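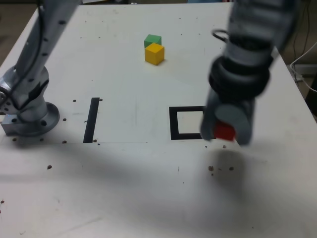

The red cube in the gripper next to the taped square, with the green and yellow cubes farther back on the table.

News from the cube table at Clundard

14/02/2025

Many of you have asked how things are going with the block work, so I hope you'll forgive a longer item than usual this time. The short version is that we now have 1603 recorded examples in the Tevberg set, and I am more pleased about that than I can properly say in a newsletter!

For those who joined us after October, Tevberg is our collection of simple pick-and-place moves. A person guides the arm through the job by hand control, the computer saves every bit of the motion along with the camera views, and later on the learning system studies the whole pile and tries to work out how to do the job by itself. One example is one cube, picked up and set down inside the black square. It sounds like very little, and I suppose each one is very little, but you would be surprised how absorbing it gets after the first half hour (bring a cushion, the stools are hard).

We record in batches of 36, then stop for a stretch and a look back through what we have. In the early weeks we were far too neat. Everybody lined the cubes up nicely before starting, and everybody came in from straight above, and the first trained version was quite lost as soon as a cube was turned a little or had another one close beside it. So now we ask people to be a bit messy on purpose. Put two cubes close together. Let one partly hide another. Come down on the cube from a slightly odd side, and if the first grab is poor, open up and try again without stopping the recording - those second tries have been some of the most useful examples we own.

Please do keep the drop itself careful, though. A cube resting on the tape counts as a miss, and it should be marked as a miss when you save. We would much sooner have an honest label than a generous one. We went back over 100 older examples last month to check the labels and had to change 5 of them, all drops on the tape.

Our friends at Skindov have kindly offered to train on the same set this spring, using their own method, and we'll compare notes when both versions are ready. I'm looking forward to that very much. The people at Chowdary are also writing us a better screen for saving and labeling, with bigger buttons, which will be a relief to anyone who has hit "discard" by mistake after a lovely clean run. (I have done it more than once and I still think about it.)

Next we move on to stacking, green on yellow to begin with, then red on top once people have the feel of it. If you'd like a turn at the controls, the sign-up sheet is by the lab door, and new hands are very welcome - we need all sorts of habits in the set, including yours.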